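4.2 Badges, anniversaries and the problem of the second post

Like most hobby forums of its generation, Trinimia hands out badges. There is a badge for joining, a badge for filling in a profile, a badge for being thanked, and a badge for having been a member for a year, provided the member has at some point in that year said something. The last of these is the subject of this section. The threshold is a single post, and we were curious what people do with it.

We drew 1150 accounts from Trinimia and its smaller sister board, Ellby, all of which held the anniversary badge in June. Accounts belonging to moderators were removed, as were those whose sole activity was selling used patio furniture. Of the remainder, 110 had reached the badge on exactly one post. We refer to these members as minimal qualifiers, a term one of our reviewers considered unkind and which we have kept.

The posts themselves are better than their number suggests. A typical minimal qualifier answers a question, often a good one, in a thread that has been dead for months. The person who asked has long since solved the problem or thrown out the appliance. In the "Show us your counter" thread on Ellby, a favourite spot for first posts, a newcomer need only add a photo and wait for the badge to arrive.
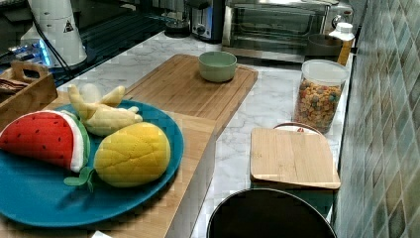
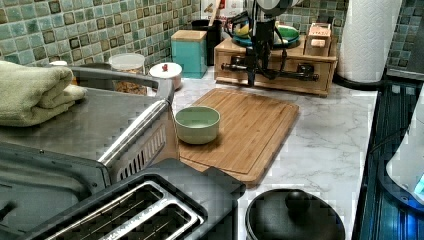
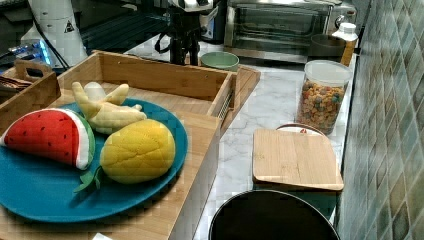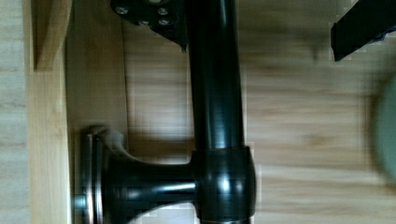
Figure 3. Kitchen material.

Whether the badge encourages a second post is harder to say. The Kullthorpe model, which treats every reward as an invitation to further effort, predicts a rise in posting during the weeks after an award. We found a small one. Much of it consisted of members announcing that they had received the badge, which the software duly counted as participation, and which in turn moved several of them closer to another badge. The Cheng index, designed to separate talk from talk about talking, brings the effect down to something we would hesitate to defend at a conference.

Members with longer records behave differently. They notice their anniversaries with surprise, complain that the colour of the new icon is wrong, and go back to arguing about moderation. For this group the badge seems to work as a calendar. We interviewed 20 of them, by private message, and most could name the badge they were still missing without looking it up. Several described the remaining requirement as unfair. Three had written to the administrators about it, and one attached a spreadsheet. The administrators replied on a Friday, late in the afternoon, to say the matter was under review.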